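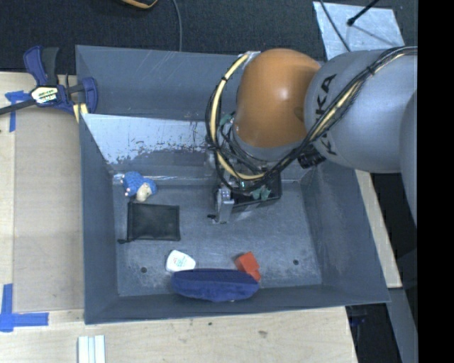 Valbona Vidmar had been letting the upstairs of the house in Zirkness for so long that she could tell, from the way a guest set a suitcase down in the hall, whether they'd be asking for extra towels. The woman who came in June set hers down very gently, as if there were somebody sleeping in it, and then stood looking at the staircase for a good long while.

"It's narrower than I thought it would be," she said.

"Everyone says so," said Valbona, who was pleased, being fond of the staircase. "You go up a little sideways. You'll have the knack by breakfast."

The booking had come through Rurell, the agency down by the harbor, and the name on it was Doina Todorova, two weeks, one guest. Rurell liked its owners to hand over the keys and leave, and had sent Valbona a letter to that effect, with a little box by the door for the keys to live in. Valbona used the box for clothespins. She lived downstairs, after all, and it seemed to her a poor sort of welcome to hide behind your own curtains while a stranger fought with the lock, which had to be lifted and pushed and spoken to nicely.

So she carried up the milk and the loaf, and showed Doina how the bathroom window propped open, and which burner was the quick one, and where the blankets were in case the wind came around from the Begum side, as it did most evenings, even in summer. She explained the garbage. She explained the garbage again, because the lids were confusing. And all the while Doina nodded and kept one hand flat against the wall by the kitchen door, the way you might steady a horse.

"There used to be a shelf here," Doina said finally.

Valbona put down the milk. There had been a shelf there, a blue one, and she and her late husband had taken it down the first winter they owned the place, when it let go of the wall at two in the morning with all the good plates on it.

"You've stayed before?" she asked, though she knew she had every guest written down in the green book, all 1,514 of them, and no Todorova among them.

"My mother did. Before your time, I think. She rented it for a summer when she was working at the cannery in Vomico, and she had me with her. I was four." Doina laughed, a bit embarrassed. "I don't remember very much — only the shelf, and going up the stairs on my hands and knees. I thought they were enormous. I thought it was a sort of palace, to tell you the truth."

Well, Valbona could have said any number of things to that, and on another day she might have said all of them, but the kettle downstairs had begun to scream and she had to go and see to it. She made the tea in the big pot instead of the small one. Then she went out to the shed, where it took her quite some time, moving the paint cans and the beach umbrellas and a crib that had been promised to three different nieces, before she got down to the blue shelf at the bottom of it all, with one bracket still on and a wasp's nest, an old one, in the corner.

She knocked the nest off against the doorpost and wiped the shelf down with her apron. It was a plainer thing than she remembered, and somebody had scratched a row of small lines along the underside, low down where a child could have reached from a chair.

She tucked it under her arm, picked up the tray, and went up a little sideways.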